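Clestbridge Boxing Association
Call for Ringside Judges and Timekeepers

The Association invites applications for part-time officials for its amateur boxing program, beginning in October. Bouts are held at Kwan Hall and at the Flultberg Athletic Club.
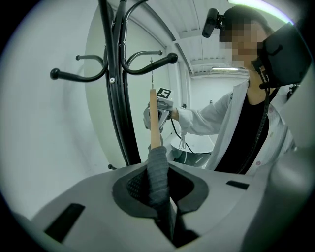
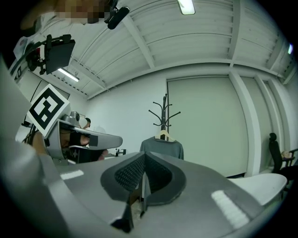 According to one judge from last season, new officials should expect long evenings and should sit with an experienced scorer before taking a card alone.

Applicants must be 21 or older and hold a current amateur official's license, or be willing to complete the Association's training course. Last season's program drew 2,021 spectators, 854 of them at Flultberg. Officials receive a fee for each evening and mileage.

Apply in writing to the Officials Desk, Clestbridge Boxing Association.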